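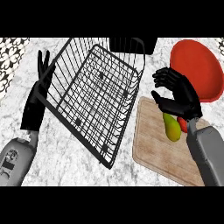
Sim view, plate-to-rack kitchen. Rack turned on the counter, red plate upper right, right hand over the pear on the board.

May, notebook, Drulside sim bench

Picking up from the letterbox problem. The renderer still hands us a wide strip with black bars top and bottom, and the Pilska preprocessor was squeezing the whole thing to a square, bars included. So the policy has been spending a good part of its input on nothing. Changed it to crop the bars first and pad after the resize. Padding value is now the dataset mean instead of zero. Have to retrain anyway, so no point keeping the old path. Left it behind a flag called legacy_pad for anyone who needs to load the old checkpoints.

Checked that the crop doesn't eat anything useful. The plate touches the top bar in this layout and also runs out of view on the right, so there's no slack to begin with. Crop bounds are read from the render config now, not guessed from dark rows. The first version did guess from dark rows and would sometimes take a slice off the rack, which is black too. Dumb bug, took most of the morning.

Rack pose

Randomized yaw on the rack is in. The pose estimator is fine with the outer rectangle but gets confused by the inner basket, because the two sit at the same angle and it sometimes locks onto the smaller one. When that happens the slot targets shift toward the middle and the planner tries to put the plate down on a wire. The shadows make it worse. With the thin wires casting on marble you get a second faint grid right next to the real one, and the edge detector takes both.

Tried so far:
Shadows off in the renderer. Fixes it, but we can't ship that, the real counter has lights over it.
Higher edge threshold. Loses the far end of the rack.
Fit both rectangles jointly with a fixed size ratio. Best so far. Slow the first time, then fine once it's warm-started from the previous estimate.

Going with the joint fit. The size ratio comes from the asset file, so if somebody swaps the rack model they need to regenerate it. Added a check at load time that refuses to start if the hashes don't match.

Wrong object

The main open issue. Instruction is to pick up the plate, and in a good share of rollouts the right hand goes to the board and closes in on the pear. The back of the hand covers the lower left of the plate from this camera when it does that, so the mask for the plate shrinks, its score drops, and after that the policy has even less reason to go back. The small red thing next to the pear doesn't help. It's partly behind the wrist and the segmenter merges it with the plate label from time to time, same color family.

Ran 60 rollouts with the new crop and the old segmenter, seeds fixed, horizon 2000 steps. 17 of them ended on the pear. Haven't got a clean comparison with the old crop since the seeds weren't logged back then. They are logged now.

Two things to try:
Hold the target mask from the start of the episode and propagate it, so occlusion by our own hand doesn't kill it. The Myklebust tracker should do this, it only needs the arm mask passed in as an ignore region. We already render that.
Put the instruction embedding in later, after the visual tokens are pooled. Less sure about this one.

Doing the tracker first. It's a smaller change and we'd want it on hardware anyway.

Left arm

The left hand sits beside the rack, fingers up, and overlaps the near corner in the image. That's the parking pose from the old teleop config. It isn't colliding with anything according to the checker, but it hides a corner the rack fit would like to have. Moved the park pose back toward the base in the config and left the old one commented out. Need to look at whether the demos start from the old pose – if they do, the first few actions will be off distribution and we'll get that jerk at the start again.

Hand control

Thumb was lagging behind the fingers on close. Traced to the joint limits file, where the thumb had a velocity cap from an earlier hand model. Set it to match the other joints. Grasp closes evenly in free space. Haven't tried it on the plate rim, which needs a flatter approach than the palm-down one we use for the produce. The retargeting map from Stornau has a rim grasp in it but the axes are flipped for the right hand. Wrote a note in the repo.

Tooling

The replay viewer now shows the predicted target point on top of the rendered view. Toggle with T. It draws in raw image coordinates, so the point lands wrong on recordings made before the crop change. Ignore it on those.

Next
Arm mask into tracker, rerun the same seeds.
Start pose check on the demos.
Rim grasp, right hand, axes.
Ask for a bit more headroom in the camera layout so the plate isn't jammed against the bar. Cheap fix if they'll do it.

16:40, retrain is queued with the new crop. Disk on the second node is nearly full, moved the old rollout videos off.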